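サイト内を検索　キーワードを入力　検索

Drukwood団地 生活用品の貸出し棚 中間報告
提出先：Thakur 助成担当
提出者：Virnon

前回の報告のあと、十二月の末までに行ったことを報告いたします。会計の表は別に送りましたので、この文書では数字をあまり書かず、棚の様子、困ったこと、計画を変えた点を中心に書きます。日本語の表現に固いところがあるかもしれませんが、意味がわかりにくい箇所は遠慮なくお問い合わせください。

貸出し棚の現在

Drukwood団地の集会所の一階に置いた貸出し棚は、予定した月から休まずに開いています。棚に登録した品物は、締めの時点で約139点になりました。申請書に書いた目標にはまだ届いていませんが、春の時点で心配したほどの遅れではありません。品物のほとんどは、団地の中で引っ越しや片付けをした家庭から寄付されたものです。購入したものは、寄付ではなかなか集まらない延長コード、台所のはかり、布団用の大きい袋などに限りました。

貸出しの仕組みは申請書のとおりです。借りる人は部屋の番号と名前を記録し、決められた日数のうちに返します。お金はいただきません。最初は保証金を少し預かる案がありましたが、説明会で反対の意見が多く、取り下げました。返却が遅れる例は確かにあります。しかし、返らなかった品物は今のところ2点で、両方とも借りた人の転居によるものでした。そのうちの一つは転居先から郵便で送るという連絡がありましたので、次の報告では数が変わる可能性があります。

よく借りられるものは、私たちの予想とかなり違いました。計画の段階では、工具と掃除の機械が中心になると考えていました。実際には、鍋の大きいもの、人数分の皿、来客用の座布団のような、人が集まるときだけ必要なものがよく動いています。工具は週末に少し動くだけです。団地の部屋は収納が小さく、年に一度か二度だけ使う大きい鍋をしまう場所がないという話を、貸出しのときに何度も聞きました。私たちはこれを聞いて、工具の棚を一段減らし、その段を食器に使うことにしました。

一方で、予想どおりだった点もあります。アイロンとアイロン台は学校の行事の前になると必ず予約が重なります。これは台数を増やすより、行事の予定表を先にもらって、予約の受付を早く始めるほうがよいと判断しました。学校の事務室に相談したところ、予定表をいただけることになり、いまは棚の横に貼ってあります。

品物の点検について

寄付された品物は、棚に出す前に必ず点検をします。点検の項目は、割れや欠けがないか、ねじやふたなどの部品がそろっているか、洗うことができるか、電気のものは電線に傷がないか、名前や住所が書かれたまま残っていないか、の五つです。最後の項目は、最初の点検表にはありませんでした。寄付された水筒に子どもの名前が残っていて、それを借りた家の人から指摘を受けたあとに追加しました。

点検の仕事は、思ったより時間がかかります。特に電気製品は、説明書がないものが多く、型番から調べる必要があります。古い製品で、型番の字が薄くなって読めないものは、原則として受け取らないことにしました。断るときの言い方が難しく、最初のころは失礼に聞こえたかもしれません。今は、受け取れるものと受け取れないものを書いた紙を入口に置き、その紙を一緒に見ながら話すようにしています。この紙を作ってから、受付での行き違いは減ったように感じます。

食器については、洗ってから受け取る規則ですが、こちらでももう一度洗います。集会所の流しは小さく、お湯が出るまでに長い時間がかかるため、冬の作業はつらいものになりました。管理事務所に給湯器のことを相談しています。返事はまだいただいていません。もし交換ができない場合は、別の部屋の流しを使わせてもらう案を考えます。

点検が終わった品物には、小さい札をひもで付けます。最初はシールを貼っていましたが、洗うとはがれ、はがれたあとにのりが残りました。ひもの札に変えてからは、はがれることはなくなりました。ただし、鍋のふたのように、ひもを通すところがつまみしかない品物では、札が火に近づくおそれがあります。そこで、台所で火を使う品物の札は、渡すときに外して箱に入れ、返ってきたときにまた付けます。手間は増えましたが、この方法を続けるつもりです。

品物をまとめて見るときは、木の机の上に出して行うのがよいとわかりました。床に並べる方法では腰が痛くなり、細かい傷も見落としやすくなります。
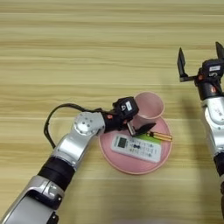 明るい色の木の天板と、生活用品。
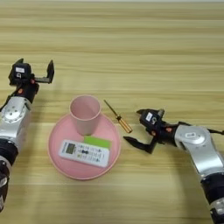
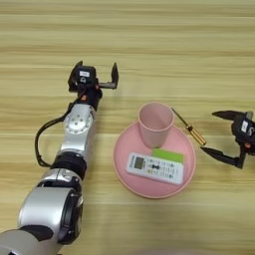

Thakurからは、品物の数を増やすことを急がず、同じ品物が何回借りられたかを先に調べてほしい、棚が満杯であることと役に立っていることは別に考えるべきだ、というご意見をいただきました。あわせて、一度も借りられていない品物をいつまで置くのか、その期限を文書で決めておくようにとのことでした。

このご意見はもっともだと思います。私たちは申請書で品物の数を目標にしたため、数を増やすことに気持ちが向いていました。今回、貸出しの記録を見直し、長く動いていない品物の一覧を作りました。一覧には花瓶、飾り皿、大きい額が多く入っています。寄付をした人の気持ちを考えますと、すぐに処分することはできません。そこで次のように決めました。半年のあいだ一度も借りられなかった品物は、まず寄付した人に連絡し、返してほしいかどうかを聞きます。返さなくてよいという返事であれば、団地の春の市に出します。そこでも引き取り手がないものは、市の規則に従って処分します。この決まりは紙にして、寄付を受けるときに渡しています。

期限を半年としたことについては、短すぎるという意見が住民から出ました。季節の道具、たとえば扇風機や湯たんぽは、半年のあいだ動かないことが普通だからです。この点は説明が足りませんでした。季節の道具は一年で数えることとし、札の色を分けました。夏のものは青、冬のものは赤です。どちらとも言えないもの、たとえば除湿機については、まだ決めていません。

貸出しの記録とTatardの使用

貸出しの記録には、前回の報告で書いたとおり、Tatardという記録用のソフトを使い始めました。紙の台帳から移す作業に、秋のほとんどを使いました。紙の台帳では、同じ品物が「大鍋」「なべ（大）」「両手鍋」と、書く人によって違う名前で書かれていて、どれがどの鍋なのか、実物を見なければわからないことがありました。移すときに名前の付け方をそろえ、最初に種類、次に大きさ、最後に色を書くことにしました。

Tatardに変えてよかったことは、予約の重なりがその場でわかることです。紙のときは、電話で受けた予約を書き忘れ、二つの家庭に同じ日の座布団を約束してしまったことがありました。そのときは足りない分を集会所の備品から借りて間に合わせましたが、両方の家庭に迷惑をかけました。

よくなかったことも書きます。集会所は電波が弱く、入口に近い窓のそばでなければ記録が送れません。受付の机を窓のそばに移しましたが、今度は冬の風が入って寒くなりました。また、ソフトの画面の文字が小さく、受付を担当する人の中には、紙のほうが早いと言う人もいます。このため、しばらくは紙と両方で記録することにしました。二重の作業になりますが、紙を急にやめますと、受付をやめる人が出る心配があります。次の期間の終わりに、もう一度考えます。

記録の中の個人の情報については、ご指摘のあった点を直しました。返却が済んだ貸出しの名前は、一定の期間のあとに消し、品物の名前と回数だけを残します。電話番号は、予約の連絡に必要な場合だけ聞きます。

修理の日

申請書には、月に一度、修理の日を開くと書きました。この期間に開いた修理の日は2回で、予定より少なくなりました。理由は二つあります。一つは、集会所の部屋が選挙と健康診断に使われ、日程が取れなかったことです。もう一つは、私たちの準備の不足です。修理の道具はありましたが、直すための部品がありませんでした。たとえば、やかんのふたのつまみは、合うねじの大きさがそれぞれ違い、当日に持ってこられても直すことができません。

最初の回では、多くの人が来てくださったのに、直せたものは少なく、申し訳ない気持ちになりました。次の回では、先に品物の写真と困っている点を書いて出してもらう形にしました。来た人は減りましたが、部品を用意できたため、直して持ち帰る人が多くなりました。どちらの形がよいか、私たちの中でも意見が分かれています。気軽に来られることを大事にしたいという意見と、直らないで帰るのでは意味がないという意見です。次の期間は、両方の形を順番に試す計画です。

修理の日に来た人から、包丁を研いでほしいという希望がたくさん出ました。これは安全の面から、今のところ受けていません。刃物を集会所まで持ってくる途中のこと、待つあいだに置く場所のことを考えますと、簡単には決められません。団地の外にある金物店と相談を始めましたが、まだ約束できる段階ではありません。

なお、針と糸を使う小さい直しは、予想より人気がありました。ボタンを付ける、袋のひもを替える、座布団の角を縫うという程度のものです。特別な道具がいらず、話をしながらできるので、修理の日でない日にも自然に行われるようになりました。申請書にはなかった活動ですが、費用がほとんどかからないため、このまま続けたいと思います。

場所と鍵のこと

棚を置いている部屋は、午後五時になると管理事務所が鍵を閉めます。そのため、仕事から帰る人が借りに来ることができません。この問題は前回も書きましたが、まだ解決していません。鍵を私たちが預かることについて、管理事務所は保険の書類を求めています。書類は用意しました。今は返事を待っている状態です。

その間の方法として、返却だけは箱を外に置いて受けることにしました。箱には割れ物を入れないでくださいと大きく書きましたが、それでも皿が入っていることがあり、一度は茶わんが割れていました。けがをした人はありませんでしたが、箱の底に厚い布を敷き、朝に開けるときは手袋を使う決まりにしました。割れ物の返却だけを夕方に受ける方法がないか、引き続き考えています。

部屋の湿気についても書いておきます。梅雨のころ、棚の一番下の段に置いた布の袋にかびが出ました。布のものを上の段に移し、下の段には金属と陶器だけを置くように変えました。秋からはかびは見つかっていません。次の梅雨に同じことが起こらないか、注意して見るつもりです。

住民の方々との関係

説明会のときには、団地の中の店から、貸出し棚のせいで売上げが減るのではないかという心配の声がありました。私たちは店に行き、棚に置くものの一覧を見てもらいました。電球や洗剤のような使ってなくなるものは棚に置かないと約束しました。その後、店のほうから、古い見本の鍋を寄付したいという話があり、ありがたく受け取りました。心配がすべてなくなったとは考えていませんが、話ができる関係になったことは、大きな進歩だと思います。

案内の紙は、日本語のほかに、団地で使われているいくつかの言葉でも作りました。翻訳では、「貸出し」という言葉が難しい問題でした。ある言葉では、お金を払って借りるという意味が強くなり、有料だと思った人がいました。今は「無料」という字を最初の行に大きく入れています。字だけでは伝わらないこともあるため、品物の絵も入れました。絵を見て来たという人が、少しずつ増えています。

子どもだけで借りに来ることを認めるかどうかも、話し合いました。なわとびや虫取りの網のような遊び道具は認め、台所の道具と電気のものは大人と一緒に来てもらうことにしました。境界があいまいなものもあります。かき氷の道具は、刃がありますので大人と一緒、という扱いです。

費用の使い方

費用の全体は予算の中に収まっています。購入の費目では、棚の板と金具が予定より高くなりました。その代わり、案内の紙の印刷を管理事務所の機械でさせてもらい、印刷の費目に余りが出ました。この余りを、点検のときに使う手袋、布、ひも、札に回したいと考えます。費目の間の移動にはThakurの承認が必要であると理解していますので、別紙の申請書をご覧ください。

Tatardの利用料は、予定した額のとおりです。利用料の支払いが年の途中から始まったため、次の年度にまたがる部分があります。会計の表では、またがる部分を別の行に書きました。書き方に誤りがありましたら、直して再提出いたします。

次の期間に行うこと

まず、貸出しの回数を品物ごとに数え、一覧にします。ご意見をいただいた点ですので、次の報告ではこれを最初に書きます。回数だけではわからないこともありますので、借りに来たけれども品物がなかった、という場合も記録することにしました。受付の紙に「なかったもの」という欄を作り、すでに使い始めています。今のところ、この欄には、脚立、ベビーカー、大きい旅行かばんがよく書かれています。脚立は安全の問題があり、すぐには置けません。ベビーカーは寄付の話が来ていますが、点検の方法を調べてから返事をします。

次に、春の市の準備をします。場所は集会所の前の広場で、雨の場合は中の廊下を使う予定です。動いていない品物を出すだけでなく、貸出し棚を知らない人に棚を見てもらう機会にしたいと思います。広場の使用願いは出しました。

夕方の開室については、管理事務所の返事によって計画が変わります。許可が出た場合は、試しの期間を設けて、どのくらいの人が来るかを見ます。許可が出ない場合は、集会所の外の物置を使う案がありますが、物置には明かりがなく、追加の費用が必要になります。その場合は早めにご相談いたします。

最後に、申請書の目標の数について、変更をお願いするかどうかを検討しています。品物の数の目標を残したまま、回数の目標を新しく加える形がよいのではないかと考えますが、助成の規則でそれが可能かどうか、わかりません。ご担当の方のお考えをお聞かせいただければ幸いです。変更の書式がありましたら、あわせてお送りください。

別紙：費目移動の申請書、動いていない品物の一覧、寄付を受けるときに渡す紙の写し

お問い合わせ：Virnon 貸出し棚係　｜　© Virnon　｜　ページの先頭へ戻る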